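Fendness Renewed for a Third Season, With Fewer Episodes

Osico has ordered a third season of Fendness, the streaming service confirmed this week, ending several months of guessing about whether the small-town drama would come back after its second-season finale.

The new season will run 8 episodes, down from 10. Filming is set to start in November, and the service has not announced a premiere date.

Catarina Serrano, who created the show and wrote most of its first season, will return as showrunner. She stepped back during season two to work on a feature film, and many viewers blamed her absence for the slower middle stretch, in which the Msimang family spent four episodes arguing over the sale of the ferry.

"I missed these people," Serrano said in a statement released by Osico. "I had a notebook full of things I wanted them to do, and I'm happy that I get to use it."

The renewal had looked doubtful. Osico canceled two other dramas in the spring, and the main cast had been signed for only two seasons. New contracts are now in place for all of the leads, according to the service. Pay terms were not released.
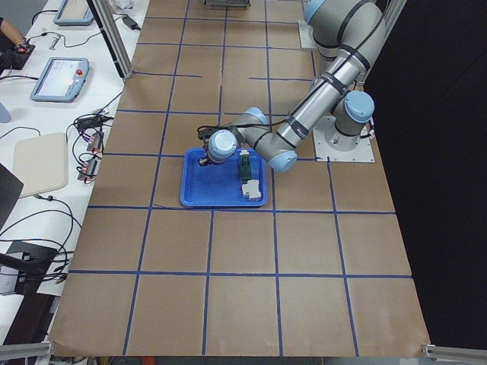

What to expect from the story

Season two ended with the ferry leaving the harbor at night and no word on who was aboard. Serrano would not say how much time passes before the new season picks up, but she did say the question will be answered in the first episode.

She also confirmed that the courtroom plot is finished. A new family will move into the house on the hill, and their parts have not been cast yet. An open call for extras will be held near the harbor set before filming begins, with up to 400 people needed for a festival sequence planned for the fifth episode.

The show will keep its one-hour format. Serrano said the shorter order was her idea, and that she asked for it before talks about the budget had started.

Fans had been pushing for an answer since the finale. A group of them gathered outside the Osico offices last month with a letter carrying 1,020 signatures, asking for at least one more season to close the story. Whether season three will be the last has not been decided.

The first two seasons of Fendness are streaming now on Osico. A soundtrack album with 44 minutes of music from season two is due out before the end of the year.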